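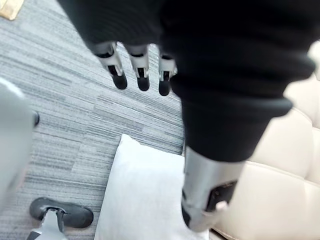
Stoston Mending Library: where we stand in November

Posted in: Grants & Reports
November – by the project coordinator, Stoston

Dear friends at the Bodnár Fund,

It has been a busy and rather lovely stretch, and we're so glad to write with mostly good news. Your grant has now helped us mend 1,711 garments against a first-year goal of 1,000, a good many of them sweaters with worn elbows (we have become very fond of elbows). The evening classes at Civel Hall are full, with 22 regulars and a waiting list.

Yarn is costing more than we planned, so we moved $300 over from printing – the flyers can wait until spring. The second sewing machine is still at the repair shop, and the Velix Street drop-off point will open once we have a key.

Contact the Mending Library | © Stoston Mending Library | Back to top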